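2 min read

On 14 May 2023, Asmaa Slaoui wrote:
> Must a free speech group let everyone speak?

Dear Asmaa, a lovely question, and one I've chewed over all morning – twice with tea. I think we owe people a hearing, though a hearing needn't go on until midnight!
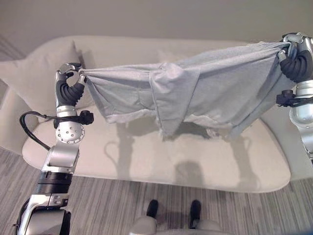 Who should decide when a debate is closed? The members present, by a show of hands, with the chair keeping out of it.

I'd happily talk it through in June.

Warmly,
Adis

2 comments · 100 shares
Back to top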